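Bovska 鞋类整理工作站 第二批设备采购预算会 会议纪要

时间：2021年4月11日（周日，特此记录，以备将来有人问起大家对这个项目的热情）
地点：二楼小会议室，投影仪仍然偏绿
主持：Ludmila Urban
出席：Silvia Kolář（采购）、贺工（机械）、小邵（控制）、阮姐（财务）、仓储部代表老窦
缺席：市场部（称未收到通知，通知由市场部转发）
记录：小邵

一、上次纪要确认

上次纪要通过，改动一处：“全体赞成推迟采购”改为“无人反对推迟采购”。老窦表示这两句话差别很大，他当时在接电话。

二、预算现状

阮姐通报，本年度设备科目剩余347千元，已扣除去年那台标签打印机的尾款。打印机目前放在走廊，用途待定。Ludmila 问能否把它转给别的部门，阮姐说问过了，别的部门也有走廊。

按 Silvia 汇总的需求表，各组报上来的金额合计804千元。会场安静了一会儿。Ludmila 请各组回去重新理解“必需”一词，并当场划掉了以下几项：备用展示柜、第二台咖啡机（列在“润滑与耗材”下）、以及一项只写了“其他”的支出。“其他”的提报人没有认领。

三、双臂工作站扩建方案

贺工介绍方案。现有工位为双臂台面式，前沿一根铝型材横梁，两个底座都用螺栓固定在上面，围挡为浅灰紫色。新工位拟沿用同一布局，理由是图纸已经有了，夹具也能通用。Silvia 补充，第三个理由是供应商 Beneš 对这种横梁报过价，重新询价要再等一轮。

围挡颜色讨论了十一分钟，超过了安全回路。老窦主张白色，显干净；贺工反对，白鞋放在白桌面上已经够让视觉组头疼了，四面再刷白等于给自己出题。维持原色。请仓储部不要再寄色卡。

为说明台面尺寸够不够用，会上看了现有工位的情况。

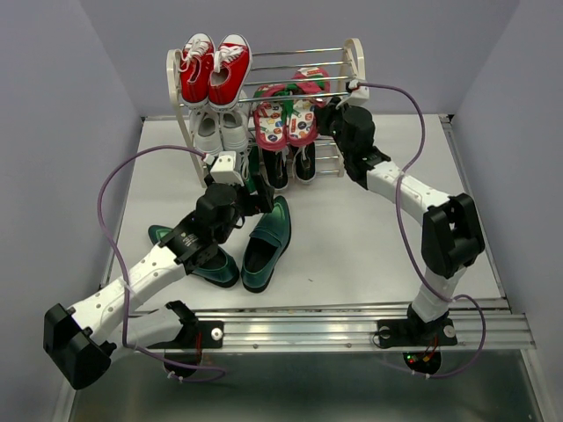 图1 现有双臂工位，鞋架整理任务，两只墨绿色乐福鞋尚在台面上

老窦认为鞋架太小，与仓库里的架子“不是一个物种”。贺工承认，但指出两条臂眼下正好能分别够到鞋架左右两端，换大架子就得换长臂，换长臂就得换横梁，换横梁就回到了804。老窦收回意见，保留表情。

Silvia 问样鞋能否统一成一种款式，采购方便，也便宜。小邵不同意：现在架上有红帆布鞋、白鞋、黑鞋，还有一双花拖鞋，台上是亮面的墨绿乐福鞋，款式杂正是测试需要的。软的硬的、反光的不反光的都得有。阮姐问这些鞋走哪个科目，会后再议。她随后又问是否必须成双购买，经讨论，必须。

四、线缆与走线

小邵提出把走线单独列一项。两条臂的紫色线缆目前都是在外面绕一大圈走的，左侧那根沿臂用白扎带固定。他希望新工位配拖链或至少配线夹，并且把底座附近的红线和小电路部分收进盒子里。

贺工认为扎带方案“经过时间检验”。小邵请他说明是多长时间。贺工说从装上那天算起。

Ludmila 裁定：新工位报价中包含线夹和接线盒，拖链作为可选项单列。现有工位的走线由贺工与小邵共同整改，不另拨款，扎带管够。

五、供应商比较

Silvia 收到两家报价。

Wastico：价格较低，交期6周，报价单共16页，其中关于付款的占了大半。夹爪手指需另购，说明里写作“便于客户自由选择”。安装不含，培训不含，运费请来电咨询。

Mekeo：价格较高，含安装和一天培训，夹爪手指附一套备件。交期写的是“尽快”。Silvia 去信询问“尽快”是几周，对方回复很快，内容是会尽快答复。

贺工倾向 Mekeo，理由是备件。小邵倾向 Wastico，理由是有一个可以写进计划表的数字。阮姐没有倾向，她只看总额，两家目前都超。

讨论后决定：请两家按同一份清单重新报价，清单由贺工起草，逐项写明底座、横梁、夹爪、手指、线夹、接线盒、围挡、急停。凡清单外的“赠送服务”一律折价，不要鼠标垫。

六、分期与备件

阮姐建议分两期：本期只买一个新工位的机械部分和安全部分，视觉相机先用库存的，下一期再换。小邵提醒库存相机有一台镜头松动。阮姐问松到什么程度。小邵说能看见，只是看见的位置每天不同。

会议同意分期，但从首期中留出一台相机的费用。备件比例按贺工的意见执行，夹爪手指优先，其余从简。

老窦代表仓储部提出，新工位摆放的位置现在堆着他们的空纸箱，搬走需要时间。Ludmila 问需要多久。老窦说尽快。Silvia 建议他去 Mekeo 应聘。

七、待办事项

贺工：统一清单初稿，本周五前发 Silvia。
Silvia：两家重新报价，并向 Wastico 打那个运费咨询电话，通话内容留书面记录。
小邵：与贺工整改现有工位走线；检查库存相机，松的那台贴上标签。标签可用走廊里的打印机。
阮姐：确认样鞋的入账科目；首期预算表按347千元封顶重做。
老窦：纸箱，须给出具体日期。
Ludmila：向上级说明为什么需求表曾经出现过804这个数字。

八、其他

无。上回写了“其他”的那位同事仍可于会后私下向阮姐说明。

下次会议定于5月，具体日期待两家报价到齐后另行通知，通知不再经市场部转发。

散会。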